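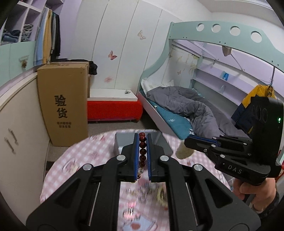 A string of dark red beads in front of the small gray container on the bedroom table.

Untangling and Storing Bead Strings in a Small Bedroom

Filed under: Bedroom, Small Things

Bead necklaces and bracelets knot when they are dropped in a heap. The fix takes one session at a table and a few small containers.

Set up the table first

Use a table with a cloth on it. Beads roll on a bare top, and a round table has no corner to stop them. A cotton cloth with a bit of texture is enough. A checkered cloth is handy if you are sorting by length, because you can lay a string along the squares and compare it with the next one. Plain cloth in a light color makes dark beads easier to find, and the reverse is true for clear ones.

Work in daylight if you can. Small clear beads at the end of a string disappear under a ceiling lamp.

Pick slippers and bags up off the floor before you start. A dropped bead will go under the nearest thing, and a fuzzy slipper can hide one for weeks.

Lifting a string out

Hold it near one end and raise it straight up until the whole string hangs in a column. Wait a second for it to stop swinging. If another piece comes up with it, put both back down on the cloth and work the knot there. Don't shake it. Old thread gives way at the knots first.

For a tight knot, lay the string flat and push a blunt needle into the middle of the tangle. Open the loops outward a little at a time. A pinch of talc helps on cord and does nothing for wire. Wipe it off with a dry cloth when you are done.

While the string is hanging, look at the thread between the beads. Gaps, fuzz or a stretched section mean it needs restringing. Put those pieces in an envelope marked "fix" and keep them out of the daily container.

Lowering it in

Let the bottom end touch the base of the container, then lower the rest slowly and let it coil on itself. One string to a container is ideal. If you have to share, put a strip of tissue between them. An open-top container is fine for things worn every week. Anything that sits longer wants a lid, mostly for dust.

We have used the short Koncombe tubs and the Cedia drawer cups. The tubs are steadier on a cloth. The cups are better if the strings will go in a drawer afterward. Clean yogurt pots also work, once the label is off.

Where to keep them

A shelf with folded clothes is a poor place, as beads catch on knits when you pull a sweater out. A cabinet with doors is better. Hooks inside a wardrobe door suit long strings, but leave 2 inches between hooks or the strings will tangle every time the door swings. Check that the hanging clothes don't rub against them.

Tall cardboard boxes are fine for spare bedding and out-of-season coats. Don't use one for jewelry. Small pieces sink to the bottom, and clothes get thrown over the top.

Cleaning

Glass beads: damp cloth, then dry cloth. Wood beads: dry cloth only. If you don't know what they are, stay with the dry cloth. Never soak a string.

Next tip: Sorting hair clips and elastics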